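House Rules for Two-Armed Work

2026-05-03

The handbook at the Tememero workshop in Lomville runs to 4 pages. An earlier version had 70, and few people on the floor had read it through. The short one is taped up beside every bench where robots handle boxes, trays and lids.

Most of it concerns what has to be settled before an arm moves. The work surface is marked out in a taped grid, and the starting position of each object is written down by cell. Cables stay behind the work area. Hands stay out of it whenever the motors have power, even if the arms are still.

Lidded containers get a page to themselves. Two arms working on one lid can bend it, drag the bin or run into each other, so both grippers must be open and clear of the rim before the task begins. Whatever is inside should be small and light enough that a spill is only a nuisance. The operator checks both sides by eye and then calls the start out loud.

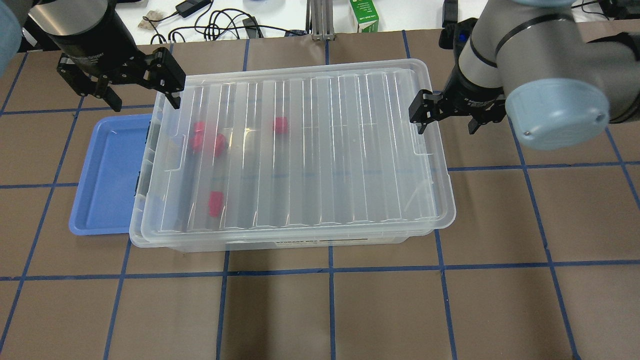
Speed and force

Mudaliar, which packs kitchen goods across town, borrowed the handbook last June and changed one section. Its version limits a new task to slow speed for the first 100 runs. Full speed is allowed only after a second operator has watched a set of runs and signed the sheet. A change of container, even to one of the same size with a different lid, sends the count back to zero.

Some operators found that excessive. A stiff lid and a soft one need different grip settings, though, and the company has kept the rule.

Writing down the failures

Both shops log every stop. The entry gives the task, the cell, which arm was moving and what the operator did next. At Tememero the log has passed 900 entries, many of them a single line. Dropped lids are the most common item, followed by trays that slid when a bin was set down on them.

Stullovier, a parts supplier on the same street, plans to adopt the handbook this summer. It has asked for one addition, a rule on who may restart an arm after a shift change. The draft says the incoming operator must repeat the full check, whatever the outgoing one reports.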